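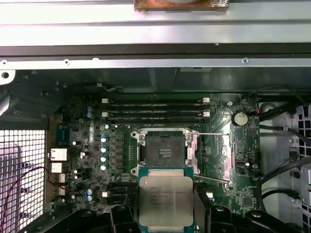 Flulville, October

The workstation came out of an office clearance over in Pemside and cost me 40 dollars, which included the power cord and a sticky label with 2122 written on it that I still haven't managed to get off the lid. It's an old Dell tower, black, heavy, with a handle. I bought it to replace the machine in the spare room that does the backups and holds the photos, and it has been in pieces since.

The processor is a Xeon E5-1650 v3. You can read that off the top, and it's worth writing down before the cooler goes back on, because after that the only way to check is to boot the thing or pull it all apart again. I have done the second more than once with other computers. There's now a page in the notebook for each machine with the processor, the memory and what size screws hold the drives in.

I had the chip out to clean off the old paste. It had gone hard and chalky, and a dry cloth did nothing to it. Isopropyl and coffee filters got through it in the end. I like coffee filters better than paper towel as they don't leave fluff. The edges are the slow part, where paste gets squeezed out and sits in the step between the metal and the green. A wooden toothpick helps there. Don't use anything metal.

The socket on this one has two levers, and if you've only worked on ordinary home computers that will be new. They have to be opened in the right order and closed in the right order, and the board or the plate usually has a small mark to tell you which is first. With both of them up, the plate swings clear and you're looking straight down at the pins. Keep everything away from those. Don't blow on them either, which was my habit for years until I saw what a drop of spit looks like under a desk lamp.

The processor goes in one way only. There are notches along the edge of it and a small triangle at one corner, and you match those up before it goes anywhere near the socket. Then straight down, no sliding. If it's in properly it sits flat and there is nothing to press. The pressing comes later, from the plate and the levers, and it takes more force than seems polite. The first time I closed one of these I stopped halfway and went off to read the manual.

I took the memory out as well, before touching the processor. It isn't strictly needed but it gives you room, and the sticks wanted a look anyway. They were a mixed lot. I've put the odd ones aside and ordered a matched set from Kwon, the parts shop on Nuvamby Road, which will bring it to 16 GB. That's plenty for backups. I could have had more for not much extra but I've got a drawer full of memory I bought on that reasoning.
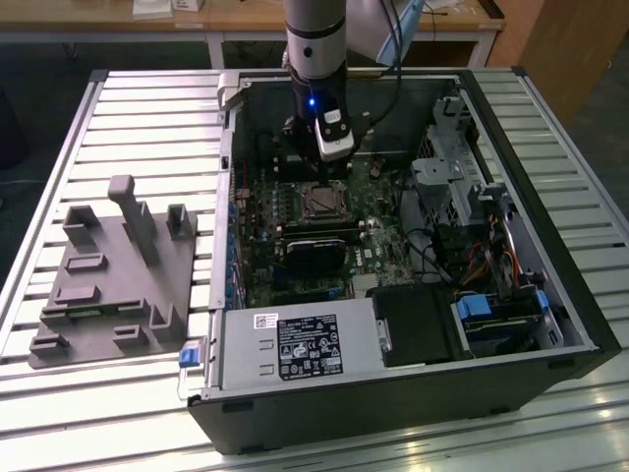
Laying the tower on its side is the only sensible way to do any of it. Upright, you're working into a dark box with gravity against you, and any screw you drop goes down behind the power supply. On its side the same screw lands somewhere on the board where you can at least see it. I keep a magnetic dish for the ones that come out on purpose.

I'll say this for the case, it was made to be opened. The blue plastic bits are the ones you're meant to pull or squeeze. Blue latches for the drive caddies, blue clips for the expansion cards. I had never paid much attention to that until I tried to do the same job on a cheap tower, where every panel had its own idea about how it came off and two of them were held with glue.

The cables are less tidy. There's a fair bundle running from the power supply over to the drives, all the usual colours, and I haven't decided whether to do anything about it. They're not in the way of the air. I have some velcro ties somewhere. The graphics card is staying for now too, although a backup machine has no real use for one, because I want a picture on the monitor while I'm setting up. After that it can come out and save a bit on the power bill.

Dust was not as bad as I expected. I took the tower out to the back step and went over it with a soft paintbrush, working from the top down, and held the fan blades still so they didn't spin. The worst of it was felted into the fins of the cooler. That got its own session with the brush and then warm water, with the fan off, and I left it on the rack overnight.

What's left to do, mostly for my own benefit:

- new paste, and the cooler back on
- memory in, once it arrives
- 3 drives to test before any of them gets trusted with photos
- battery for the clock, as I don't know how old the one in there is
- label remover for the lid

The drives will take the longest. I run the full test on anything second-hand, and on a big drive that goes all night and into the next day. I've had one pass the short test and die inside a fortnight, so I don't bother with the short one now.

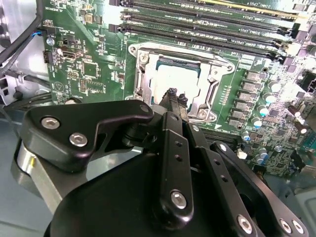
One reader wrote in after my last post on old towers to ask why I'd clean and refit the processor at all if the computer was already running. The view was that a working machine should be left alone, and that more sockets are ruined by people having a look than by old paste. There was a bent pin in the story, and an afternoon with a sewing needle and a magnifying glass.

It's a fair point and I don't have a strong argument against it. If the temperatures are fine, leave it. On this one the fan was loud from the moment it started and the case was warm to touch with nothing much running, so I wanted to see what was under the cooler. Seeing the state of the paste, I'm glad I looked. I also just like knowing what I've got before I put ten years of photos on it.

The same reader recommended keeping the plastic socket cover, if you ever come across one. I do have one, in the tin with the spare standoffs. It goes over the pins any time the chip is going to be out for longer than it takes to clean it.

Kwon says the memory will be in next week. I'll put the temperatures up once it's running.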